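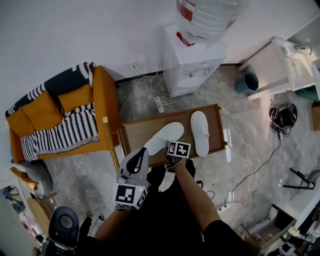
The low wooden table, in front of the sofa

Let the chapter end

By Lakshmi Namboodiri
Sep 17, 2021

I read the entries for the Nornham short novel prize in March, 40 of them, all adventure stories for readers between nine and thirteen. Most were competently written and a few were very good. Nearly all had the same fault, and I think the writers had been taught it.

Every chapter ended on a shock. A door opened and someone screamed. The rope snapped. A hand came down on the hero's shoulder. Then you turned the page and it was her uncle's hand, and he wanted to know if she had eaten.

I have no quarrel with a cliffhanger that leads somewhere. If the rope snaps, somebody should fall. What I object to is the one that is cancelled in the first line of the next chapter. A child of ten will put up with this twice. By the third time she has understood that the screams at the ends of chapters don't count, and she stops worrying about anybody. The writer has then lost the thing the trick was meant to protect.

The usual defence is that young readers have short attention spans and must be dragged along. I taught at a primary school in Messide for five years and read aloud to a class most afternoons, and I never found this to be true. They would listen to a long account of how a boat was built if they cared about the girl building it. What made them fidget was being told to be excited.

One of the entries I liked best, a story called Kotero, had a chapter that finished with a boy named Darko washing up two cups. His brother had gone over the border that morning and the second cup was his. There was no noise outside and no letter under the door. I wanted the next chapter more than I did in any of the others, and I would have been happy to wait a day for it, which is how many children read - a chapter at bedtime, then lights out. It seems a poor return for them to be sent to sleep on a scream that will be taken back tomorrow.

It didn't win. One of my fellow judges thought it was slow, and she may have had a point about the middle, where the family spends 4,000 words in a railway station. I would have cut half of that. I wouldn't have touched the cups.

My advice to anyone revising a book of this kind is to go through it and read only the last paragraph of each chapter and the first paragraph of the next. Do it in one sitting. Where the second undoes the first, take out the shock and see what was there before you added it. Often there is a decent ending two or three lines further up, something a character said or decided, and the chapter can stop there.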